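Tried and Tested: the Josetia Two-Arm Kit, after one term in our workshop
By Rosine Carré
13 February 2019

In August our reading group on small automation wrote to several suppliers to ask for a loan of a two-arm tabletop kit. Nullham answered first, and they agreed to let us keep their Josetia set for a full term, with no obligation to buy at the end. The loan is now finished and the boxes are packed again. I promised to write my opinion for the newsletter, and several members have already asked me for it at the coffee machine, so I will try to be complete.

First, what you get. The Josetia is sold as a kit and also as a service. The kit is two arms, two grippers, the cameras with their brackets, the cables, one computer with the software already installed, and a folder of printed instructions. The service is a subscription. With it, you record your own tasks by guiding the arms, you send the recordings to Nullham during the night, and you receive back a trained program which tries to do the task alone. You can buy the kit without the service, but then you must train everything yourself, and I think most of our members will not want to do that.

The assembly took us two days. The folder says one. We lost the first afternoon on the cable guides, because the drawing on page 3 shows the left arm and the text speaks of the right arm. Ginette Gaillard found the mistake and wrote to Nullham, who sent a corrected page the same evening. I mention it because their support was always like this: quick, polite, and with a real person who signs the message. If you receive an older folder, ask for the new page before you touch the guides.

After the assembly comes the calibration. You put a printed card on the table and the software moves each arm to look at it from several sides. When this goes well it is very agreeable to watch. When it does not go well, the program says only "calibration incomplete" and a number, and you must search for the number in the folder. We saw number 431 so many times that it became a kind of greeting between us. In our case it was caused by a lamp above the table which made a reflection on the card. We turned the lamp toward the wall and 431 did not come back.

For the test itself, we agreed not to use the foam blocks that Nullham delivers with the kit. They are too easy, all the same size, and every demonstration is made with them. We took kitchen things and toys, with handles, round shapes and slippery sides, and we worked mostly with tall cups and with the things one can put in them.

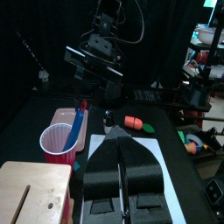
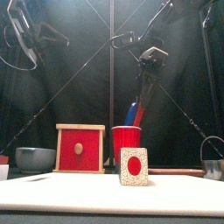
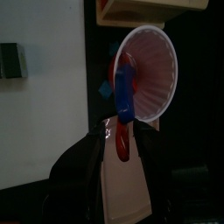
The grippers have only two fingers, and for the first week I was sure this would be the weak point. I have changed my mind. For long and thin objects two fingers are sufficient, and they can enter a narrow opening where a hand with more parts would be blocked. The difficulty is more with soft or thin walls. The closing force is set with a slider in the software, from 0 to 50, and the factory value is in the middle. For a plastic cup this is too strong, and we had to go much lower. For a heavy pot it is too weak, and even at the maximum I would not trust it with anything full. I would like a different force for each step of a task, but at present there is one value for the complete recording. Nullham says that this will come in a later version of the software. I can only judge the version we had.

Recording a task is the best part of the product. You hold the two guiding handles, you do the movement, you press the pedal at the end, and you start again. The folder recommends 200 recordings for a task with one object. Ginette did the complete 200 for taking a utensil out of a cup and putting it down on the table, and it took her three mornings with pauses. The trained program was ready the next day. I had done only 50 recordings of the same task the week before, out of impatience, and my program was clearly worse. It went to the right place but closed the fingers too early, a little above the handle, and then it lifted nothing with great confidence. Hers took the utensil on most attempts. When it missed, it went back and tried again, which mine never did.

So my advice is to respect the number in the folder. It is tiring but it is not exaggerated. I would add one thing that the folder does not say: change the positions of the objects between recordings more than you think is necessary. In Ginette's first morning she put the cup always in the same place, out of habit, and afterwards the program was noticeably better in that place than anywhere else. On the second morning she moved it each time, also turned it, and also exchanged the neighboring objects.

The tasks with two arms are another story. The idea is that one arm holds and the other one works, as we do ourselves when we open a jar. It is possible, and we did obtain a program in which one arm steadied a cup while the other put something in it. But the guiding becomes difficult, because you must think about both hands and also about the cables. Twice the arms came too close and the safety stop cut the movement. The stop works well, I must say. It is immediate and the arms stay where they are. But after each stop you must do the calibration again, and that is ten minutes lost. If you plan to work mostly with both arms, arrange that two people share the recordings, in short turns. After half an hour my shoulders were finished.

A few smaller remarks, in no order.

The noise is low. We could talk normally beside the table, and the people in the next room did not complain.

The pedal slides on a smooth floor. We fixed it with a piece of carpet.

The small cameras near the grippers need cleaning more often than I expected, because one touches them with the fingers when adjusting the arm. A glasses cloth is enough.

The software exists in English and French. The French is correct but somebody has translated "gripper" in three different manners, and my colleagues who started in French changed to English after a few days.

Sending the recordings at night requires a good connection. Ours in the old building is slow, and on two mornings the sending was still not complete when we arrived. Nullham can also collect a hard disk by courier, and this is included in the subscription.

We also looked at the Fleury set, which several members know from the fair in Farham. I can compare only partly, as we had the Fleury for one day and with one arm. It is lighter and the folder is better written. But there is no training service with it, and you program each movement point by point on a screen. For a movement that never changes, I would take the Fleury and save the money. For a table where the objects are not always in the same place, the Josetia is in my opinion the more useful one, even with its 431 and its pedal.

Would I recommend it, then? For a school or a workshop that has one person with patience and a free morning every week, yes. For a member who wants something ready the same day, no, wait for the next version. And please do not take the kit without the subscription for the first year. You can always stop it after, and the programs already trained stay on your computer and continue to work. I asked Nullham for this point in writing and I have their letter, which I can copy for anyone who needs it.

I do not give prices here because they depend on the number of users and on the country, and the offer we received was for a group. Members who want a quotation should mention the newsletter when they write, and ask for the same conditions of loan that we had. The loan is not on their public price list, but they give it if you ask - at least they gave it to us. The transport back was at our cost, so keep the original boxes and the gray foam from inside them.

Ginette has kept her notes on the recordings, with the dates, the force values and the number of misses for each program. They are in the blue binder in the library corner. Please read them there and do not take the binder home, there is only one.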